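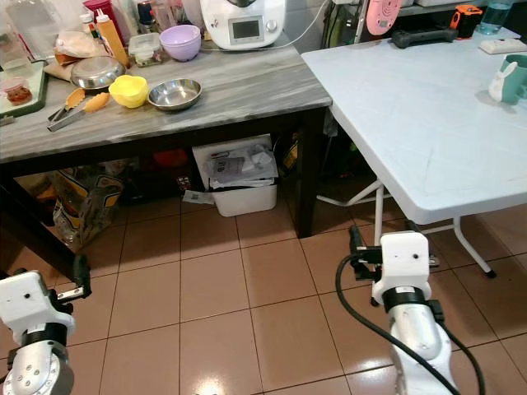
Selon Nga Hoàng, il manquait surtout au quartier une cuisine où l'on puisse laisser ses affaires en place d'une semaine à l'autre. Ce sera possible dès septembre : l'association Fillel ouvre à Flovau un atelier de cuisine partagé, accessible aux habitants de 14 h à 21 h.

Les petits ustensiles – pinces, bols, planches à découper – sont fournis. Les participants apportent leurs ingrédients et repartent avec leurs plats. Chaque séance réunit huit personnes au plus et se termine par le rangement du plan de travail.

L'équipement a coûté 2 870 euros, dont 2 000 versés par la société Gremex. Près de 50 foyers sont déjà inscrits. « Nous commencerons par les soupes et les sauces », précise Nicanor Serrano, responsable de l'atelier.

L'adhésion est gratuite jusqu'en décembre. Inscriptions sur place, à l'accueil de Fillel.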